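Clater kitchen and workshop refit: where we've got to

4 min read

Hi all, and thanks for being patient with me on this one. You asked for an update on how the money is being spent and whether the room is going to be ready when we said it would. Short version: mostly yes, with one part running behind, and I'll get to that.

The long bench along the back wall is in. It took 2 days to fit, which was a day more than I'd put in the plan, and the extra day was all down to the floor. It slopes toward the door (you can't see it, but put a marble down and off it goes), so every leg had to be packed and leveled before we could screw anything together. I'm glad we took the time. The bench doesn't rock now, and the old one rocked if you so much as leaned on it to sneeze.

We went with the Wyss tops in white. I know a couple of you liked the gray better, and I did go back and forth on it, but once I had both samples in the room the gray made the whole back end feel like a basement. White shows every crumb, so people wipe it down. That was my argument in the proposal and I'm sticking to it!

The walls have had their second coat too. I kept the color close to what was there before, a touch warmer maybe, and the paint came in under what I'd set aside. I put the difference toward better hinges for the cupboards. If you'd like that moved back into the general line instead, tell me and I'll fix it in the next set of numbers.

Now the measuring station, the part I was most excited about when I wrote the application. The idea was one clear stretch of table where people could pour, measure and mix without shoving somebody's bag out of the way first. Before this we had people measuring out cleaning solution on top of the filing cabinet, with a coffee mug, and then wondering why the floor was sticky.
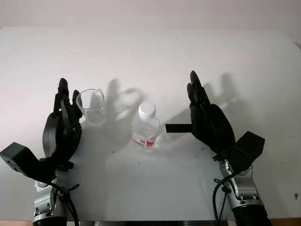 The measuring station is the piece of this project that's already earning its keep. We've had 152 sign-ins for it since the bench went in, and I'd guessed at 100 for this stage, so I'm very happy with that. Most of the work on it is simple stuff, mixing and topping up and comparing amounts, and it doesn't need a lot of kit. A clear glass beaker with a little spout and a bottle of water with a screw cap on it will get you through a good part of the starter sheet, and there's plenty of white table left over to write your notes on. I'd like to keep it that bare. Every table in this building has turned into storage sooner or later, and I've started being a bit of a pest about it - anything left out at the end of the day goes on the shelf by the door.

What I didn't plan for was how many more people would want to pour at the same time. We own fewer beakers than we need, and the cheap plastic jugs I bought as backup have markings that rub off. I've ordered a proper set of glass ones from Titano and they're on the way. I'd also like a drying rack that isn't a folded towel. Both fit inside the supplies line, so I'm not asking for anything there, just letting you know.

The part that's behind is the shelving. Evov had the brackets on back order, then sent us the wrong depth, and the right ones are now promised but haven't shown up. I've stopped giving people a date. In the meantime the boxes are stacked in the hallway, which everybody hates, me included. I did get them to knock $157 off the bill for the mix-up, and I've put that back in the pot.

Lighting is done apart from one fitting over the sink end. The new lights are softer than the old tubes and the shadows on the bench are faint enough that you can read a level without bending down and squinting at it. I'd worried we were going too soft but no complaints so far.

A few smaller things while I have you. The sink tap is still the old one, and it still drips. The door closer has been adjusted and has stopped slamming. The benchtop wants a good scrub with something gentle, as there are tiny dark specks on it here and there and I'd like to know whether they come up or not before I call the supplier about them. Wyss says to use dish soap and a soft cloth, so that's where I'll start.

On spending overall, we're inside the budget for everything except fitting, where that extra day put us a little over. The paint and the Evov credit don't quite line up with it on paper, but I'd be comfortable covering the overrun that way if you're comfortable with it too. I'll need a yes or no from you before I close out the fitting line.

Next up for me is the shelving (again), the last light, and labels for the cupboards. I'm also rewriting the starter sheet - the first page assumes people know what a meniscus is, and plenty of them don't. The final report is due in November and I've already got a folder going for it. Come by any time before then if you want to see the bench for yourselves, only mind the boxes in the hall.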